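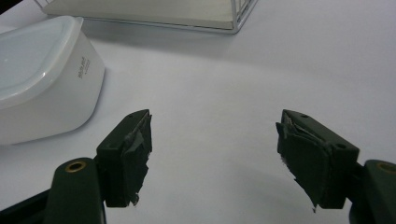
Green jaws with a worn pad, white table.

Where to Park Overnight Near Prastden Lake

22 Jan 2024
By Hélder Abreu

We got back from Prastden last week and a few people have asked where we slept. Most of the paid campgrounds up there close for the winter, so I'll put down what we used.

The first two nights we were at the Allitz trailhead. It's a gravel lot with a pit toilet and no water. Overnight parking is allowed if you fill out a slip at the board and leave the stub on your dash. There were 4 other rigs on Friday and none on Saturday. The road in is washboard for the last five miles and I took it slow. Our cabinet latches still came open twice.

After that we moved down to the county park at Chidiac. The sites are level and they leave one spigot on all winter, by the boat ramp. The limit is six nights. A deputy drove through each evening and didn't stop. Phone signal is fine near the ramp and gone once you get back in the trees.

I had Drutlow Pass on the list too, but at 3,234 feet it had ice on the shaded side and we turned around at the gate. We stayed there in August a couple of years ago and it was full of horse trailers, so call ahead if you want a summer weekend.

Dump station: the only one open was behind the feed store in Prastden. Five dollars, cash, in the box. Propane is at the same place but they quit filling at noon on Saturdays.

Next trip is probably the coast, if I get the furnace fan replaced before then.

5 comments
6 shares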